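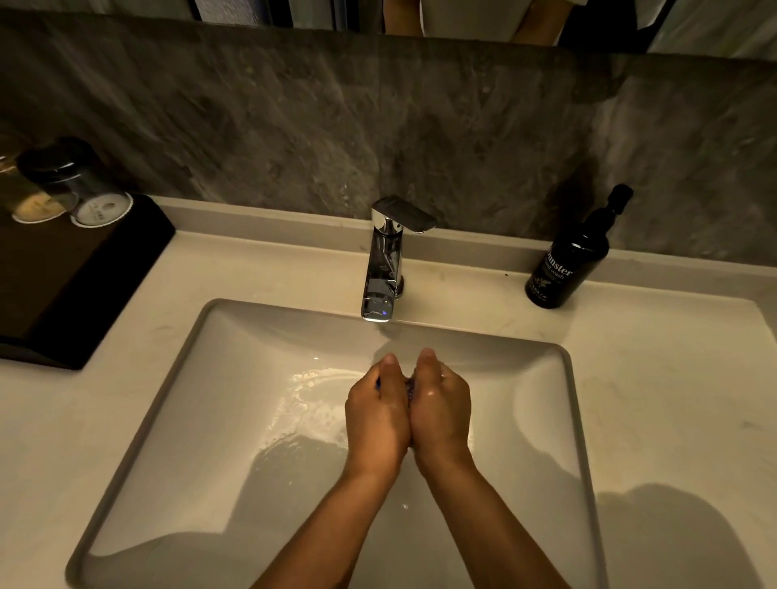
Nerys Powell wrote:
Bar soap in a guest bathroom is a mistake, I said it in the old thread and I say it again. It makes a gray puddle on the counter and after two weeks everybody stops touching it. Use the pump and be done.

derari_k wrote:
Well, good morning to you too, Nerys.

For people who did not read the old thread: we renovated the small bathroom in March. White rectangular basin mounted under the counter, off-white speckled top, chrome faucet with one lever. I am happy with almost everything. My question was only where to put the soap. I have a black bottle of hand wash standing in the right corner behind the basin, and I also like to wash with a small piece of soap, the see-through kind, purple-blue. My wife wants one of them gone before her parents come.

Please excuse my English, I write slowly and check the words.

tilefoot wrote:
Your English is fine. Keep both. Bottle for guests, soap for you, in a dish with a raised grid. The dish goes on the left so the water from your hands does not run across to the bottle.

Nerys Powell wrote:
A dish with a grid is one more thing to clean. I had a Skotmont one, very pretty, and the slime lives under the grid where you don't see it.

tilefoot wrote:
You rinse it when you rinse the basin. Ten seconds.

Nerys Powell wrote:
Do you really do that every time? I don't believe you.

tilefoot wrote:
Every second time.

Gwenllian Eynon wrote:
I think the soap is a smaller problem than the counter. With an undermount basin you have no rim standing up to stop the water, so whatever drips from your hands at the front just stays there. We have the same kind of top and I see smudges in the front all the time, soap or no soap. How is yours, Derari?

derari_k wrote:
Yes, the same. There are water marks near the front edge, and I wipe them in the evening, and in the morning they are back. At the back there is a low lip against the wall, so the wall stays okay. I did not think about the front when we chose it. In the showroom the counter was dry, of course.

Gwenllian Eynon wrote:
Keep a small cloth on a hook next to the basin and wipe after the last person at night. And turn the lever only halfway. Ours splashed terribly until I learned this. A flat bottom throws the water back more than a round one, at least that is my feeling.

plumb_and_proper wrote:
It is more the height of the spout and the pressure. Before you buy anything, close the shutoff valve under the sink a quarter turn and try again. If you have a thin stream and it still splashes on the floor of the basin, check the aerator, there may be lime in it. Unscrew it, put it in vinegar for one hour, brush it, screw it back.

derari_k wrote:
The stream is rather thin already. I will look at the aerator. Is vinegar safe for the chrome? The faucet was not cheap and I don't want spots.

plumb_and_proper wrote:
Only the aerator goes in the cup. Don't wrap the whole faucet in a vinegar rag like some people do. For the chrome, warm water with a drop of dish soap, then dry it.

Nerys Powell wrote:
To return to the topic, a 300 ml pump bottle lasts us two months, and the refill bag is 530 ml. One bar of soap costs less, I admit it. But I don't have to pick hair out of a pump.

gyori_bath wrote:
I disagree with Nerys. With a pump my children press four times and wash half of it down the drain. With soap they rub their hands properly because they find it fun that it slips away. I cut a 100 gram bar in three pieces so it fits in a small hand. When a piece becomes too thin I press it wet onto the new one and leave it overnight.

Nerys Powell wrote:
Children I accept. In-laws, no.

tilefoot wrote:
Some in-laws press four times also.

derari_k wrote:
Thank you all. I talked with my wife and this is the plan: the bottle stays in the corner, my soap goes in a small box with a lid in the drawer when we have guests, and I ordered a plain dish from Gomholm without a grid, only with a slope so the water runs into the basin. I will try the aerator tomorrow before breakfast.

Gwenllian Eynon wrote:
Let the soap dry a bit before you close the lid, or it goes soft in the box. Which Gomholm dish is it, the oval or the long one?

derari_k wrote:
The long one. The oval was too wide for the space on the left.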